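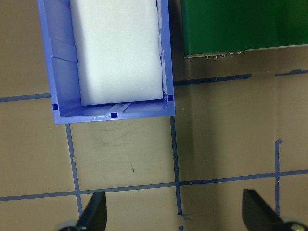
Erard P5 Parallel Gripper with Wrist Camera Mount

Supplied by Plesden. Page updated Jun 20, 2018.

The P5 is a two-finger electric gripper for light bench work: picking parts out of bins, moving foam and packaging, and handling bare boards by their edges. It bolts to the tool flange of most small arms, and the bracket holds a small camera looking down past the fingertips.

What you get
Gripper body with two matte black fingers
Camera bracket and screws (camera sold separately)
Power and signal cable
Printed setup guide

Fingers
The standard fingers have angled tips, which help when reaching beside the wall of a plastic bin. Soft pads are an optional extra and are worth having for smooth plastic. Foam blocks can be gripped with the bare fingers at a low force setting.

Setting up the bench
A plain, matte work surface gives the camera the least trouble. Many users mark out a grid with blue tape and place bins and parts by cell. Hand-laid tape is fine for this. If you need exact positions, teach them from the arm and use the grid only as a guide for loading.

Limits
The P5 is not sealed and should be kept away from coolant and fine dust. Do not use it to lift a full bin by the rim.

Ordering
Units ship in 7 working days. Spare fingers are sold in pairs and ship in 5. The Domański adapter plate is out of stock until July; the Burico plate is available now. For bracket drawings or a loan unit, write to Tobias Fitzsimmons at the Plesden sales desk. Loans run for 11 days, with return shipping paid by the borrower.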